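# Workshop tips for a school robot club, from someone who still isn't sure about robots

I've helped out with the after-school club at Zasa for long enough to have opinions, most of them about tables. The club has 17 members, one robot arm and a cupboard that doesn't shut. We enter the Delledari challenge in June, in the lab helper class, where the arm has to move test tubes between holes in a rack without tipping, dropping or squeezing anything to death.

I was doubtful about it when we signed up and I'm doubtful now. A person can do the whole task in less time than it takes to find the charger. Still, the members like it, and along the way we've picked up a few habits that would be useful on any bench or kitchen table. Take what you like. I've left out anything we only read about and never tried.

## Clear the table first, then clear it again

The first clearing gets rid of the bags and the coats. The second gets rid of the things you stopped seeing: the tape, the pencil, the lid of something. We do both before the power goes on.

Put whatever you're working with along the far edge and leave the middle bare. The arm needs room to come in, and so do hands. It also means that if something goes wrong you can see it from the other end of the room.

I'd say the same for baking.

## Don't trust a white table

A white top is nice to look at and shows up every spill. It's also a nuisance with clear plastic. A see-through rack on a pale surface is hard enough for people to judge, and I have yet to be convinced that any camera does better, whatever the guide says.

Things that helped us:

- Coloured water in the tubes. Food colouring, one drop, two at most. Red and blue are easy to tell apart from across the room. Green and blue aren't, under our lights.
- One item with a strong plain colour near the rack, so you have a fixed thing to judge distance by.
- Turning off the strip light nearest the window, which took a bad patch of glare off the table.

Things that didn't: a dark tablecloth (it creeps), baking paper (it creeps and it's shiny), and a very expensive non-slip mat, which held the table beautifully and curled up at the corners within a fortnight.

## Food colouring, while we're on it

It stains. I know the bottle says it washes out. It washes out of the jug and stays in your fingers until the weekend.

Mix it in a jug, pour through a small funnel, and do it over a tray at the sink, well away from the motors. Don't fill tubes to the top. Ours go back in the rack with a bit of space left, and the caps go on straight away. Rinse the jug the same day. Leave it overnight and you'll get a ring that needs bicarb and a bottle brush, and possibly an argument about whose turn it is.

If a drop gets on a pale table, dab it with a wet cloth and then a dry one. Rubbing spreads it. A paste of bicarb and water shifts most of what's left after ten minutes or so. Try it on a hidden spot first if the table belongs to someone else.

## Keep the layout the same

This is the tip I was slowest to accept. I thought marking out positions was cheating. In a way I still do — if the arm can only cope when everything is exactly where it was last time, I'm not sure what it has learnt. But for finding out why a run went wrong, it's very hard to beat. Change one thing, run it, write it down. Change two and you'll be guessing.

We use small dots of masking tape under the front corners of the rack. Low-tack, taken up at the end of each session, or it bakes on.

The order along the back goes cup, rack, big clear container, left to right. The rack takes two tubes for practice, blue to the left and red to the right, with empty holes between them. Beginners always want to fill the rack. Don't let them, at least until the arm can lift one tube without troubling its neighbour.

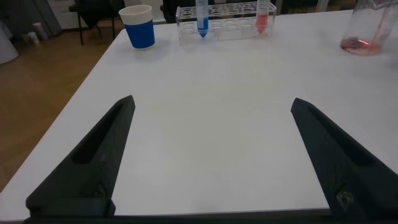
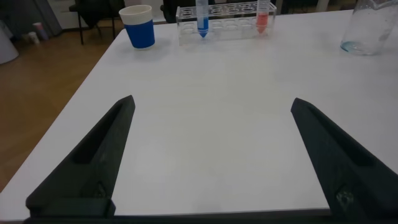
*Practice layout, both pictures: cup at the back, then the rack with the blue and red tubes. Middle of the table kept clear.*

## Gripper fingers: print spares, and be suspicious of the clever ones

Printed fingers wear out at the tips and at the screw holes. Print them in pairs and swap them in pairs. One new finger and one old one don't meet properly, and you'll spend an evening blaming the code.

The members were very taken with a design called the Sukinano finger, which has a springy bit in it and is meant to shape itself around anything. It may well. Ours shaped itself around a tube and wouldn't let go. We've gone back to plain stiff ones with a pointed tip, and I haven't heard a good reason to change again.

Some small jobs that pay off:

1. Run a nail file lightly along the gripping edges to take off any stringy bits.
2. Wipe them with a cloth and a little washing-up liquid. Greasy fingers drop tubes, and ours get handled by people eating crisps.
3. Nip up the screws by hand before each session. Hand tight and a touch more. Plastic threads strip quickly.
4. Keep the spare screws in an old spice jar with the right hex key taped to the lid.

If you want more grip, a slice of rubber glove held on with double-sided tape works as well as the pads we paid for. Change it when it goes shiny.

## Paper cups are better than they look

A paper cup is cheap, it squashes instead of breaking, and a squashed one tells you plainly that the grip is set too hard. Start everybody on cups. An empty one slides about, so drop a few dried beans in the bottom for weight.

Glass can wait. We had a long discussion over whether to let the arm near a proper beaker, and my side lost. If you must, keep it at the back corner and keep a dustpan in the room.

## Chairs

Push them back. I mean further than that. People lean in to look, and a knock on a chair goes straight into the table leg and from there into the rack. We ask everyone watching to stand one big step away, with drinks on the windowsill.

And check the floor near the walls before you pack up. Small pots and cups migrate there during a session and get kicked.

## Count your goes properly

Members will tell you it works. Ask them how many times out of how many. "It nearly always gets it" has meant all sorts of things in our room.

We keep a cheap exercise book with a line for each try: what was moved, what changed, and a tick or a cross. A near miss is a cross. So far there are 490 lines in it. On a good evening with the blue tube we had 8 ticks out of 9, and there were cheers, and then someone opened the blind and we couldn't get two in a row. I wrote "blind" in the book and underlined it.

The team from Abdel Hamid, who share the hall with us before the challenge, keep theirs in a spreadsheet with graphs. It's very handsome. I prefer the book, as you can't quietly delete a row from it.

## What to spend money on

Less than you think. In order of how glad I am that we bought them:

- a decent extension lead with its own switch, placed where an adult can reach it
- a second rack the same as the first
- a plastic tray with a lip
- microfibre cloths, lots
- a kitchen timer, loud

I'd skip the carrying case, the branded stickers and anything sold as a "starter skills bundle". Ours was up to half packaging.

## Packing away

Power off, then tubes out, then rack, then wipe down. Tubes go home upright in an old mug. Tip the coloured water away if it's been standing more than a week, as it grows things.

The tape dots come up last. Next time I want to try moving the rack a hand's width to the left without telling the arm. I have a fair idea how that'll go, but it's going in the book either way.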